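Progress report to the Lidik Fund: the open day at Bouchard
2018-01-27 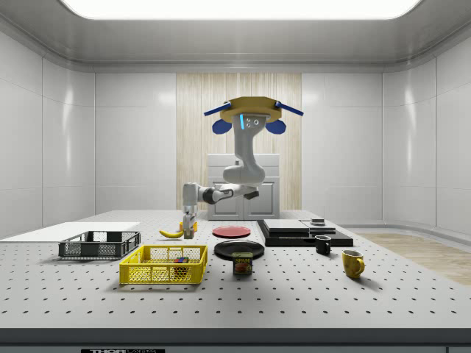

Thank you again for your patience with us over the winter. When we wrote in October we promised that the next report would be mostly about the open day, and I am glad to say there is plenty to tell. Some 40 people came through the door, which for a town the size of Drisau, on a cold weekend, felt like a very good crowd indeed.

As you will remember, the plan was to let visitors see the pick-and-place work in simulation, with a single arm over a table of everyday things: a banana, mugs, plates, a can of SPAM. We had worried that people would find a simulation a bit of a letdown, and a few of the younger ones did ask where the "real one" was. Most of them settled in very happily, though, and the stools at the front were never free for long. Visitors chose what the arm should go for next, and I'm afraid the banana was asked for far more than its fair share (we had a retired baker who would hear of nothing else).

We ran 5 demonstrations over the day. Fustula kindly lent us the big screen and the speakers, and their team stayed on to help us carry chairs afterward, for which we are very grateful. The second demonstration started late when the computer decided to install its updates, and we filled the time with questions, which went so well that we kept a question session in all the later ones. People wanted to know how the arm decides where to put its fingers, what happens if something is moved while it is reaching, and whether it could ever manage a dishwasher. We answered the first two as best we could and were careful not to promise anything on the third.

On the money side, the day cost $3664, including the hall, printing, insurance and a rather large quantity of soup. That is a little over what we had set aside, and we have covered the difference out of our own travel line, so we are not asking you for anything more.

There are 2 things we would do differently. The signs from the parking lot were too small, and several families walked all the way around the building before they found us. We also need a quieter corner for people who would like to talk at length, as the hall at Bouchard echoes terribly once it fills up.

Two schools have since written to ask for a visit of their own, and we hope to fit both in before the spring break. We will send dates as soon as we have them, and you would be most welcome to join us for either one.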